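Oficina > Caderno de bancada > Célula de separação

Caderno de bancada -- quinta-feira, fim da tarde, novembro

Escrevo isto antes que me esqueça, que amanhã já ninguém se entende com os meus papelinhos. Blocos vermelhos e verdes na caixa, grampos laranja a segurar dos dois lados, braço a apanhar do compartimento da frente.
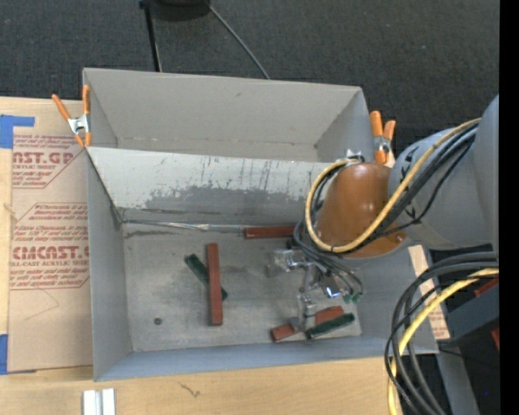
O que fizemos hoje

Cento e trinta e sete ciclos desde manhã, com uma pausa comprida a meio porque a Maricica precisava da tomada (e do meu lugar à mesa, já agora). Correram bem os blocos soltos no fundo. Os que ficam encostados à divisória continuam a ser uma chatice: a pinça tem pouco espaço para entrar e o painel é inclinado, por isso o dedo chega lá torto. E quando um bloco fica atravessado em cima de outro, o programa tanto escolhe o de cima como o de baixo. Tenho de rever a ordem de escolha com o Ionuț, que foi quem escreveu essa parte.

Falhas anotadas: cinco. Três junto à divisória, duas com blocos sobrepostos. Parei à mão em todas, tirei o bloco, recomecei.

Conversa com o pessoal da Moltano

A Hilde Verbeke veio cá depois do almoço com o Costel Pîrvu, que faz a separação à mão no turno da manhã há anos. Gostei imenso de o ter aqui! Ficou um bom bocado de braços cruzados a olhar para a caixa e depois perguntou quem é que ia desencravar aquilo às seis da manhã. Boa pergunta -- e eu não tinha resposta. No plano da Hilde está só "operador", sem nome e sem horas de formação.

Ele também explicou que à mão não se pega peça a peça, vira-se o monte primeiro com as costas da luva, e só depois se escolhe. Nós nunca experimentámos mexer no monte antes de apanhar. Fica para segunda tentativa, talvez um empurrãozinho com a pinça fechada, a baixa velocidade.

O que o preocupa mais é o ritmo. Agora, quando lhe doem os pulsos, troca com a Catríona e vai para a embalagem. Se a separação passar para a máquina, a embalagem fica sem trocas e a Catríona apanha com o turno inteiro no mesmo sítio. A Hilde tomou nota, disse que ia falar com a chefia. Eu pedi que a rotação ficasse escrita no plano antes de a célula ir para lá, e vou insistir.

Por fazer

- ordem de escolha: primeiro o bloco de cima (Ionuț)
- ver a aproximação junto à divisória, talvez rodar o pulso mais cedo
- experimentar o tal empurrão do Costel
- escrever a folha de desencravamento em linguagem de gente, e pedir à Catríona que a leia
- perguntar à Hilde pelas horas de formação, outra vez
- o Costel volta para a semana, guardar-lhe a manhã e deixá-lo carregar ele nos botões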